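Print | E-mail

26 Nov 2020

Reed wax again, and the Pisharody harmonium

Started the day meaning to finish the bellows on the Pisharody and got no further than lifting the lid. Seven weeks in the dry and the old wax along the bass reeds has gone like stale cheese. Press it with a thumbnail and it flakes. Damian (Zwahlen, for whoever reads this after we've both retired) had a go at patching it in May with the soft Rovusico mix, and the patches are still fine and bendy, but all the stuff they're stuck to is letting go. So the patching was good and the idea of patching was bad. I said so at the time! It's in the other book somewhere.

Anyway, the whole lot has to come off. Warm knife, not the hot one. I scorched the edge of a reed bed on the Vusell doing it in a hurry and you can still smell it when the lid's up.
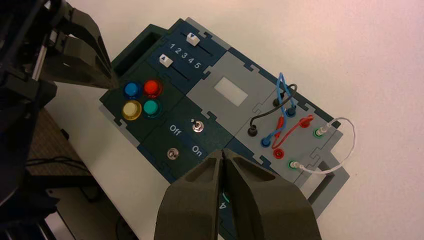 Wax mixes

Made up a fresh batch of beeswax and rosin, with a dribble of linseed oil. I used 8 parts wax to 2 of rosin, and the oil went in by eye, which I know drives Ruan mad. The first pour was too brittle. I let a strip cool on a bit of baking paper and bent it round a pencil and it snapped straight off. Melted it back down, more oil, another strip, and this one bent nearly all the way before it cracked. Third go it bent right round and stayed there, with a slightly tacky feel that I like but which will pick up every bit of fluff in the room if we aren't careful.

Things I want to remember for next time: melt the rosin into the wax slowly, and keep the lid on the pan between stirs. It had little amber lumps in it for ages and I was on the point of straining it through a stocking when they finally went. The colour came out darker than the Rovusico stuff, more like strong tea. Doesn't matter, it's all inside.

I do wonder whether the Rovusico is just the same recipe with a softer wax. Their label says nothing useful. Ruan Kekana rang them once and got a very pleasant person who also didn't know.

Removing the old stuff

Did the top octave first as the reeds are small and I wanted to find out how bad it was before I got to the ones that matter. Most plates came away with a gentle push once the wax had gone. One was stuck fast and I left it alone, it speaks perfectly well and I'm not going to pick a fight with it.
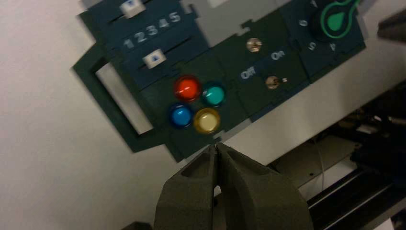

The plates all went into the egg boxes in order, with the note names pencilled on the cardboard. Please, please don't tidy the egg boxes. I know they look like rubbish. The G sharp and A plates are so close in size that if they get swapped I'll lose an afternoon working out why it sounds seasick.

Under the wax the wood is lovely, pale and clean, with somebody's pencil numbers still on it. They go up to 11 and then start again from one in a different hand, so I suppose two people shared the job, or one person had a long lunch.

Tuning, such as it was

Only checked a handful, with the plates held down on the test bellows. Everything is a touch flat in the middle and the A above middle C is flatter than its neighbours, with a bit of green muck at the root of the tongue. A wipe with a dry brush brought it up some of the way. I don't want to scratch any of them until they're waxed in properly, as they always shift a little when they're seated.

Damian thinks we should tune it to itself and leave the overall pitch where it is. The Denance choir will be using it with a piano, though, so I'd like to know what their piano is sitting at before we decide. I've asked. They said "normal". Will ask again.

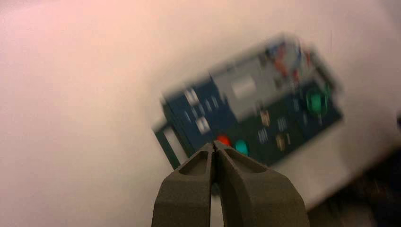 Gripper closed, nothing held.

Money and so on: the quote to Denance was for a clean and a patch, and this is a full rewax, so somebody has to ring them. I'd guess it'll come to over 4,000 by the time the bellows cloth is in, and I'd like Damian to be the one to say that number out loud, he has the voice for it.

Still to do: the bass plates (warm the room first), the new leather for the valves, find the small brass screws that came off the back panel, and order rosin. We've got enough wax for the Pisharody and possibly a bit over for the Vusell. The knife wants cleaning while it's still warm and I've just remembered I didn't, so that's me back downstairs.

Print | E-mail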